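November 13, 2023

Bin picking, teleop, block set. Went back through the demos we have been collecting since May. The log says 1,445 and I believe the number. I am less sure they are worth what the Bisach people think they are worth.

My complaint is the same as last week. Whoever drives the arm learns the bin faster than the policy does. By the second tray you stop going for the block that has another one tucked under its edge and take the easy one by the slope. So the set fills up with easy picks. I pulled 90 at random and in only 16 of them did the operator start with a touching pair. Then we act surprised when the policy dithers over a pair.

Hand guiding was supposed to fix this. Tried 22 that way. The paths are smoother, I grant that, but my shoulder was in the way half the time and the grasp angles wander. Not convinced. Dalby's notes claim the two kinds can be mixed freely - I would like to see that with blocks lying at odd angles against each other.

To do: reset rule that forces at least one contact per tray. Operator does not pick the order, the sheet does. Rerun the Slaoui baseline before anyone touches the reward again.

Red and green blocks stay for now. Color is not the problem, whatever the last review said.

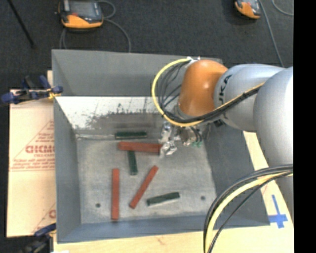 Pluler bench notes, kept by D.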